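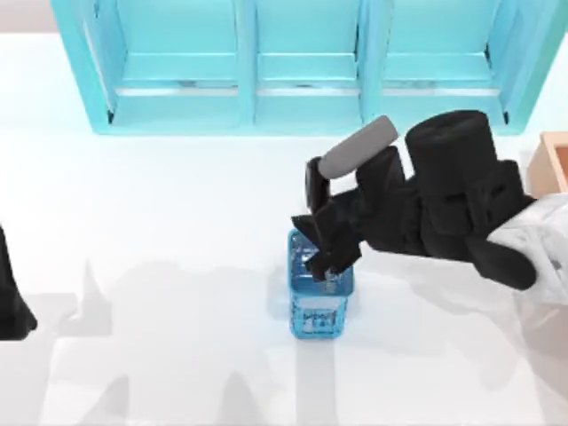
Chapter 4
Keeping Records in a Small Archive

Records go missing. Mostly not stolen - just put back wrong. At Grastholm, Szu-yu Tang went through 816 folders and found 443 with no label at all. This chapter covers naming, numbering, and wich papers to keep.
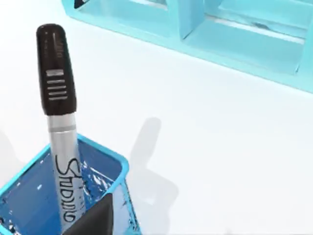

Labels come first, before any sorting. Short title, year, box number. Write big. A permanent marker, like the black and silver one standing in the blue container, goes on the box only - never on the papers. Pencil for those. Yogesh Negi's rule for for loans is in the next section.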